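Sun 29 April

Yesterday was our last long session in the club room before the open day, and I want to write it down while I still remember. I joined the robot club in February, when the evenings were dark and only the radiator corner was comfortable. I did not know how to hold a soldering iron. Now I am the person who answers for the gripper, and this makes me a little proud and also a little nervous.

Our team is called Filtetti. The project has another name, Plundomik, and please do not ask me what it means, it was chosen before I came. The task for the open day is simple to say: the arm must pick up small soft things from the table and put them to the side, and we get 10 minutes for it. Hard things are easy for us. Soft things change their shape when you touch them, and then the numbers you prepared are wrong.

In the first weeks I thought the program was the difficult part. I spent many evenings with it. Then one older student told me to leave the laptop and look at the cables, and it was good advice. A cable that is too short pulls the wrist when the arm reaches far. A cable that is too long hangs down and catches on something. We changed the cable path 3 times this month, and each time we had to do the calibration again — a slow job, with much waiting and much tea.

On Saturday we worked mostly on the reach. We wanted to know how well the arm behaves when it goes across the table, and how much the wrist bends under its own weight.
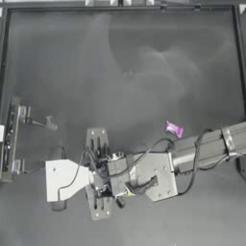
*The arm over the table, with the purple thing lying behind the gripper.*

I like how the arm looks now, even with all the black cables looping over it. When I started I wanted everything to be hidden and clean. Now I prefer to see each cable, so I can follow it with my finger when a signal is lost.

The dark surface was also a long discussion. Some of us wanted a white table, as the Lonar team has, but our opinion was that bright colors are easier to find on gray. It still has soft reflections from the lamps. I tried moving one lamp and it helped a little, then somebody needed the lamp for soldering.

For the next week my list is this:

- tighten the screws on the wrist bracket and mark them with a pen
- write down the cable lengths, so we do not guess again
- ask if we can have the Mac an tSaoi room for one evening, the light is better there
- practice my explanation for visitors, slowly, in English

The last point is the hardest for me. The arm does not mind my grammar, but visitors ask questions very fast. If you come to the open day, our table is next to the window — come and say hello.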